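Open day at Broltent, Kanorden

Thursday, November 13, 2025

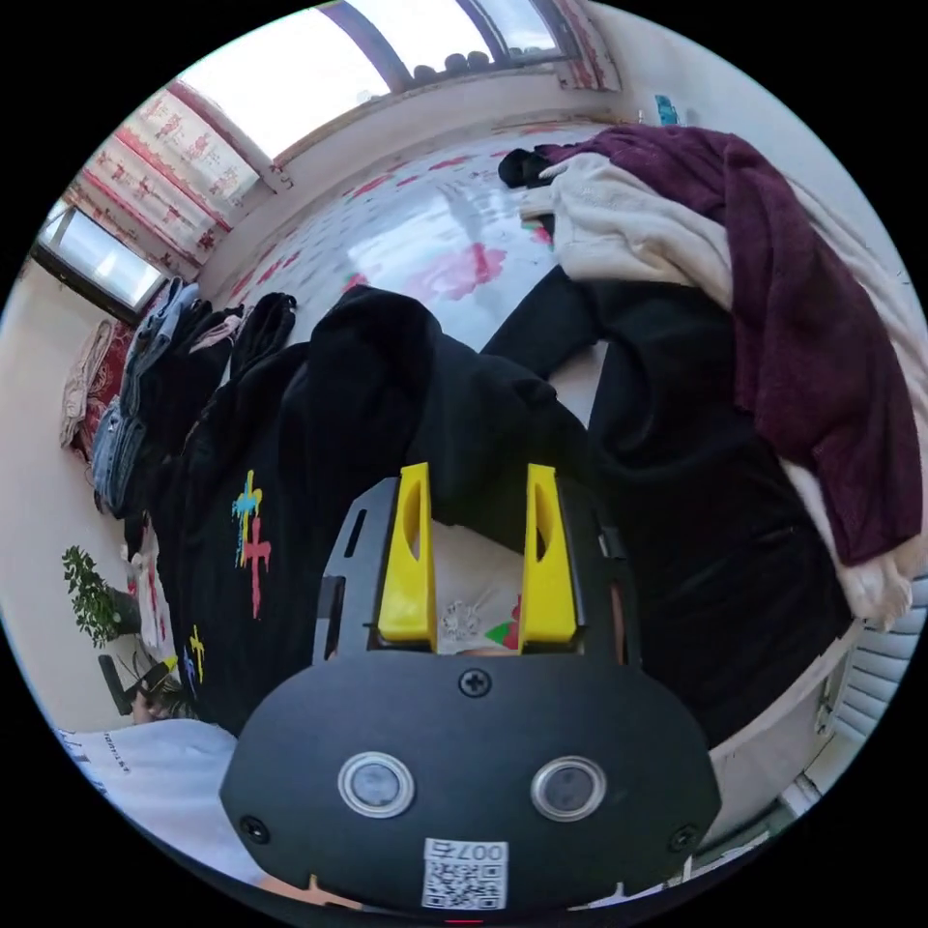
Clothes spread out on the floral cover, with the black painted hoodie on the left.

I'd wanted to see Broltent ever since a friend came home from the June open day with a bag of wool and wouldn't stop talking about it. They sort and fold secondhand clothes in an old dairy building on the edge of Kanorden, and twice a year they let people in to look around. I took the 213 bus, which was late, and still got there 40 minutes before the doors opened. No regrets (the bakery across the road does a very good cheese roll).

You go in through the weighing room, where the bags arrive, and then up 2 flights of stairs to the part I'd come for. The folding room! Everything gets laid out flat before it's folded, and I could have stayed there all afternoon. My favorite was a big black hooded top covered in crosses that look like paint, one blue and yellow with drips running off it, one coral red, and a smaller yellow one farther down. I have no use for it at my age and I wanted it badly. There was a dark maroon sweater too, the kind with long sleeves that you end up pulling over your hands, and it looked so good next to all that black.

I loved the cover underneath as well, glossy white with flowers on it, some just gray outlines and a red one with a green leaf. My grandmother would have put it straight on the guest bed.

They teach you the house fold, which they call the Husar after the street it's named for. Sleeves in first, then the sides, then up from the bottom in thirds. Hoods go down flat over the back before you start. I've been doing hoods wrong my whole life, and my first try came out shaped like a loaf of bread. The second was better and the third I was proud of!

Downstairs there's a little shop called Illusero, with knitwear along the back wall and a button drawer you can dig through for as long as you like. I bought a gray scarf and far too many buttons. Bring cash, the card reader was down when I went. Coffee is free but they run out of milk early.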